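Facilities Board > Shared Spaces > Lockers and Storage

Search this board Advanced Go

Locker contents at the Nilsuwan building: notice and replies
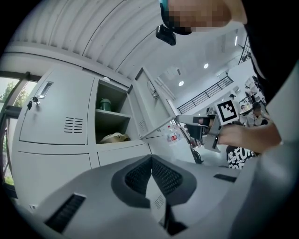

White metal lockers, one compartment open, key in the lock of the door beside it.

flamier_desk
Members are reminded that the lockers on the upper floor are for day use. All compartments are to be emptied by 94 hours after first use. Items remaining after that period will be moved to the storeroom and held until the end of June. Keys are to stay in the lock when a compartment is not in use.

row5_tenant
Thank you for the notice. The agreement signed by our office permits overnight storage on both interior shelves. Please confirm which document applies.

flamier_desk
The notice applies. The agreement refers to the older Jakico units downstairs.

quiet_ledger
I must disagree with the rule on keys. A key left in a closed door invites anyone passing to lock it and walk away with the key. This has happened to our team 3 times, and the replacement fee was charged to us on each occasion. I would ask that keys be held at the desk and signed for.

Fliltley_2ndfloor
We tried a sign-out sheet at our site. The line at 9 a.m. was long and the sheet was seldom filled in. I support keeping the keys in the doors, with a larger tag on each.

row5_tenant
A larger tag does not address the fee.

marrow_and_pine
May I raise the matter of soft bags? They are pushed in unfolded and catch when the door is shut. Food containers should also be labeled with the name of the office. Two were thrown out last month, and one of them was ours.

flamier_desk
Labels are available at the desk. The fee is under review, and members will be informed by email. The 94-hour limit remains in effect.

quiet_ledger
Noted. Our objection stands.

Related topics
Vent covers and odors in closed lockers
Request for coat hooks near the windows
Jakico units: spare keys
Storeroom hours for June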